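Packaging and Labeling 1: Week 5 handout
Bottled drinks: from shelf to recycling line

Read this before the Saturday workshop. It covers the material from the second half of last week's lecture and the first part of the next one. The worksheet at the end is to be handed in on paper.

1. Why bottled tea

We use bottled tea as our running case this term. Tea is simple enough as a product, but it makes a lot of demands on its package. It loses aroma, it darkens when oxygen gets in, and buyers expect to see some of the color before they pay. Plain water has none of these problems, and soda has a different one (pressure), which we will take up in week 7.

Most of what follows applies to juice drinks as well. Milk drinks are a separate case and are not on the test.

2. The parts of the package

A plastic drink bottle has four parts for our purposes: the body, the neck finish, the closure and the label. The word "finish" is left over from glassmaking, where the mouth of the bottle was the last part to be made. In plastic it is the other way around. The neck and threads are molded first, on a small thick tube called a preform, and the body is blown out from that tube later.

Because the finish is made first and does not stretch, its size can be held very closely. The body is allowed to vary more. Remember this when you measure your samples: take neck readings to the nearest tenth of a millimeter, and body readings to the nearest whole millimeter.

The support ring below the threads is there for handling. Filling lines carry the bottle by this ring, and it also takes the load when a cap is put on.

3. Sleeve labels

A shrink sleeve is a printed tube of film that is dropped over the bottle and passed through heat. It can follow curves that a paper label cannot, and it gives the designer nearly the whole body to print on. The cost is higher, and the artwork has to be stretched on screen beforehand so that it looks right after it shrinks.

Tinted sleeves change how the drink looks. A pink film over amber tea makes the tea look like peach, and the only place to judge the true color is the part left bare at the shoulder. Designers decide on purpose how much shoulder to leave.
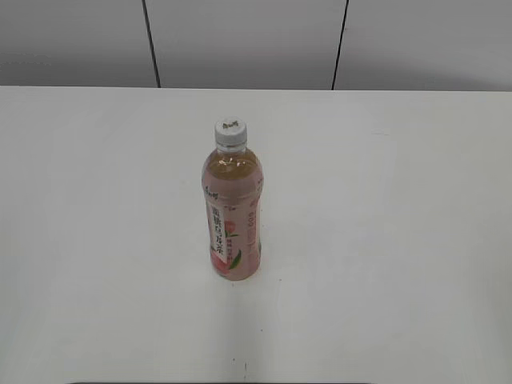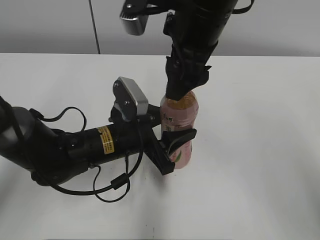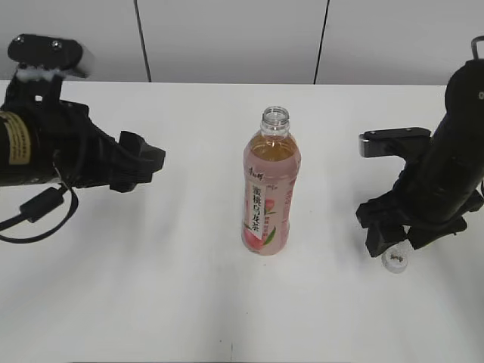
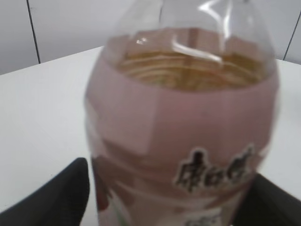 Bottled tea.

Prasanna Dewan
Course instructor, Packaging and Labeling

4. What has to be on the label

The rules differ from one market to another, and you will not be asked to recite them. You should be able to look at a label and find the product name, the net contents, the ingredients, the name of a responsible firm and the date mark. Some of these may be on the cap or the bottle itself. Date marks are often printed at the filling plant, after the label is already on.

The product name should describe the drink. "Peach oolong tea" tells the buyer the type of tea and the flavor. It does not say whether there is peach juice in it, and for that the buyer has to read the ingredients. Flavor names cause more complaints than any other part of the label in the case files we looked at from Gumton and Ormsby.

5. The Gumton case

Gumton sold an unsweetened green tea in a clear bottle with a short wrap label. Sales were steady in winter and fell in spring. Returned bottles showed a brown tone, strongest in stock that had been kept near store windows. The tea was still safe to drink, but buyers took it for old.

The firm looked at 2 fixes. The first was a full sleeve to block light, and the second was a change of resin to slow down oxygen. It tested both on a run of 800 bottles, and after 3 months the sleeve alone had done most of the work. Nia Jarman's notes on the case are in the course folder. Please read her section on storage temperature, which we did not reach in class.

6. End of life

Sorting plants read bottles with light sensors. A full sleeve can hide the resin underneath, so that a good clear bottle ends up in the wrong stream. There are a few ways around this:

A perforated strip, so the buyer can tear the sleeve off
A film that floats in the wash tank while the bottle sinks
A shorter sleeve with more bare plastic

The first depends on the buyer. In the Bornen survey, 73 percent of people said they had seen the tear strip, and far fewer had ever used it. Abdelghani Salem will talk about the second method in the workshop – bring questions.

7. Worksheet

Pick one bottled drink you have at home. Write down where each of the items in section 4 is printed. Measure the height of the bare shoulder. Peel or cut off the label, note what kind it is, and say whether the drink looks a different color without it. One page is enough.

Hand it to Silvana Araújo at the start of the workshop. The room opens at 9:30. Calipers are provided, but there are not enough for everyone, so bring a ruler as well.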